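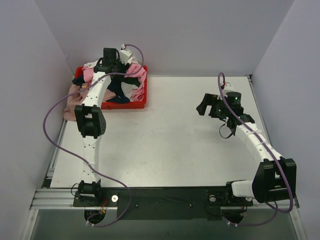
Eintrag 13. Oktober 2026 - Regeln für die Zweiarmzelle, Überarbeitung

Anlass: Die Zellenordnung stammt noch aus dem August und war für Einarmbetrieb geschrieben. Beim Durchgang mit dem Risikoblatt aus Projekt Ornirano passten mehrere Punkte nicht mehr. Neue Fassung unten, gilt ab sofort für alle Läufe mit Textilien.

1. Ausgangslage
Die rote Schale steht hinten links vor der Rückwand. Die Tischmitte vor der Schale bleibt vor dem Start frei, keine Werkzeuge, keine Einzelteile. Stoff, der über den Schalenrand auf den Tisch hängt, ist zulässig, muss aber im Protokoll vermerkt werden (Feld "Überhang").

2. Arbeitsräume
Linker Arm: Zugriff auf die Schale. Rechter Arm: wartet über der freien Fläche, Greifer in der Luft. Gemeinsame Zone nur nach Freigabe durch die Ablaufsteuerung (Piltance). Der Mindestabstand der Greifer außerhalb der Übergabe bleibt bei 24 mm, Wert aus der alten Fassung übernommen. Ob das bei hängendem Stoff reicht, ist offen.

3. Leitungsführung
Die violetten Leitungen brauchen Schlaufen, sonst Zug am Stecker in Strecklage. Links läuft der Bogen derzeit weit aus, bis an die Seitenwand. Neue Regel: Schlaufe vor jedem Serienstart in beiden Endlagen von Hand abfahren, Kontakt mit Wand oder Stoff notieren. Kabelbinder unter der Schiene nicht nachziehen, nur ersetzen.

4. Mechanik
Beide Arme sitzen auf der schwarzen Platte auf dem Aluprofil. Schrauben alle 7 Betriebstage prüfen, zusätzlich nach jeder Kollision. Prüfmarken mit Lackstift, Datum ins Zatis-Blatt. Nach 3.000 Zyklen Greiferbacken vermessen.

5. Abbruch
Not-Halt bei: Stoff in einem Gelenk, beide Greifer ungeplant am selben Teil, Leitung unter Spannung (mechanisch). Nach Not-Halt kein automatisches Wiederanfahren. Arme einzeln und mit reduzierter Geschwindigkeit freifahren, erst rechts, dann links.

6. Protokoll
Bezugsdatensatz bleibt Serie Qin mit 448 Läufen. Läufe mit Eingriff von Hand werden nicht gelöscht - kennzeichnen und getrennt auswerten.

Offen: Grenzwert für den Überhang festlegen. Aushang an der Zelle tauschen.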